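Hall sensor giving double the RPM on conveyor roller – what am I missing

Forum > Sensors and Measurement > Speed and Position

bearingdown
18 July 2022
Posts: 48

Hi all. Trying to get a speed reading off a small conveyor motor at our Ollisville shop. Hall switch on a bracket, one magnet glued to the shaft collar, pulse into a counter board from Nutel. Should be dead simple.

Handheld optical tach says 263 rpm. My board says double that, near enough bang on double, most of the time. Then every so often it drops to the right number for a second or two and jumps back up. Driving me nuts.

Gap is 5 mm. Pull-up is on the board, or so the sheet says. Cable is unshielded, runs in the same tray as the motor leads (yes I know).

Anyone seen this?

offcut_sparky
Counting both edges. Check your interrupt is set to falling only and not change. Seen it a hundred times.

bearingdown
Checked. Falling only. First thing I looked at.

mudgee_max
It's the cable. Motor leads in the same tray, what did you expect. Get it out of there, shielded pair, ground the shield at one end only. Then come back.

offcut_sparky
Noise wouldn't give you a clean double though. Noise gives you rubbish, all over the shop. A steady 2x is something happening twice per rev. Two magnets, two edges, or one magnet read twice.

mudgee_max
It would if the noise is synced to the pulse. Slow edge, bit of ripple on top, crosses the threshold twice on the way down. Same result every rev. Looks tidy, is still noise.

tinwhistle
What's the sensor type? Latch, unipolar, or omnipolar? If it's omnipolar and the magnet is mounted sideways it sees one pole then the other as it goes past. Two pulses per rev from one magnet. And at a marginal gap the weaker one drops out now and then, so you'd get the right number for a bit. Fits what you said.

bearingdown
Hm. Don't know what type. Came in a bag with a sticker that says Skuviline and nothing else. Magnet is a little bar, glued flat on the collar because that's how it fit.

Bench is a bit of a mess at the moment so no pic of the bracket, will try to get one. 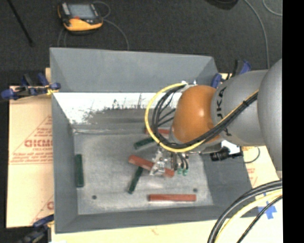

Blocks in the bin, green and red

tinwhistle
Glued flat, so both poles sweep past the face? That's your problem then I reckon. Easy test. Take the sensor off the bracket, wave each end of the magnet at it by hand, watch the output. If it switches on both ends it's omnipolar. If only one end does anything I'm wrong and max can gloat.

mudgee_max
Will do. Still say fix the cable.

offcut_sparky
Fix the cable AND stand the magnet on its end. Use a disc magnet if you can find one, pole facing out, much less fuss. And put a tiny bit of debounce in the code, ignore anything sooner than 48 ms after the last pulse. At 263 a full turn is 228 ms so loads of room.

tinwhistle
Careful with that. Lockout hides the problem, and 48 ms wouldn't kill a second pole anyway if the collar is small and the gap between pulses happens to be long. Plus if he ever changes the gearing he's forgotten it's in there and the readings go weird at the top end. I'd rather see the raw pulses right first.

offcut_sparky
Every counter I've ever built has a lockout in it. It's normal practice. Not hiding anything.

tinwhistle
Didn't say never. Said not first.

gorse_hill
Butting in. Are you timing between pulses or counting over a window? At that speed with one magnet a one second window gives you four or five counts, so your reading jumps in steps of 60 rpm. Useless for anything but on/off. Time the period instead, average a few revs.

bearingdown
Period timing, averaged over 5. Ait Brahim conveyor job last March used the window method and it was hopeless, learnt that one the hard way.

OK so went and did the wave test. Output goes low on BOTH ends of the magnet. So omnipolar. Goes low side on as well if you get it close enough and a bit off centre.

tinwhistle
There you go.

mudgee_max
Fine. Cable's still wrong.

bearingdown
Reglued with the magnet on end, one pole out. Had to bring the bracket back a touch so it cleared. Board reads 263, tach reads 263. Watched it a good while with no jumps. Cable is still in the tray, sorry max, will move it when the line is down next.

Next question while I'm here. Want linear belt speed on the display too. Roller diameter is 48 mm. So just circumference times rpm?

gorse_hill
Yep. Pi x 0.048 x 263 / 60 gives metres per second, comes out at 0.66. Assumes the roller is turning at shaft speed, no reduction in between, and no belt slip. Add the belt thickness to the diameter if it's a chunky one.

offcut_sparky
And measure the roller with calipers, dont trust the drawing. Lagging wears. Had one that was a couple of mm under and everyone blamed the sensor.

mudgee_max
Or chalk mark on the belt and a stopwatch. Cheap check. Do ten laps.

bearingdown
Direct drive, so no reduction. Belt is thin. Will do the chalk thing as well as calipers.

lurker_jnr
Reading along as I'm about to do much the same on a fan, up to 200 rpm. Is there any point adding a second magnet for a faster update, or just leave it at one?

tinwhistle
One is fine at that speed unless you're closing a loop on it. Two works but they have to be exactly opposite or the period wobbles every other pulse. Average over an even number if you do.

offcut_sparky
Balance too, if it's a light fan. Two opposite is better for that than one hanging off the side.

lurker_jnr
Hadn't thought of balance. Ta, going with two.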